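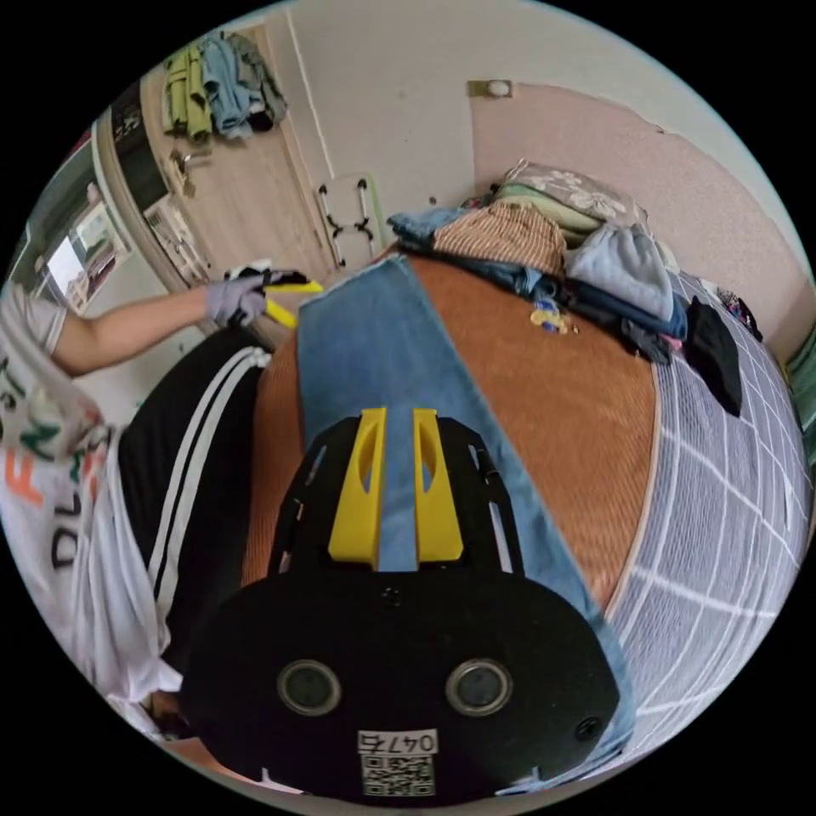

How wide should the denim strips be cut for the Fikville floor runner? Go with 2 inches, torn where the cloth will tear straight and cut where it won't.

6 Mar 2022

Carried on with the denim. Worked on the bed again, with the orange woven mat down as the surface and a strip laid out across it. The ribs on the mat run crosswise and are handy for squaring up an end.

Edges are fraying slightly and going lighter. Leave them. The January sample had trimmed edges and looked stiff.

Length per strip set at 70 inches. Need 26 for the first section. Anything under 20 goes in the scrap bag for Clirkura.

Medium blue only for now. The darker pairs from Sawatzky bled on the test square, so wash those twice more before cutting.

Still to do: sort the clothes pile by weight of cloth, sharpen the long shears, check if the Plistix backing comes in a narrower roll.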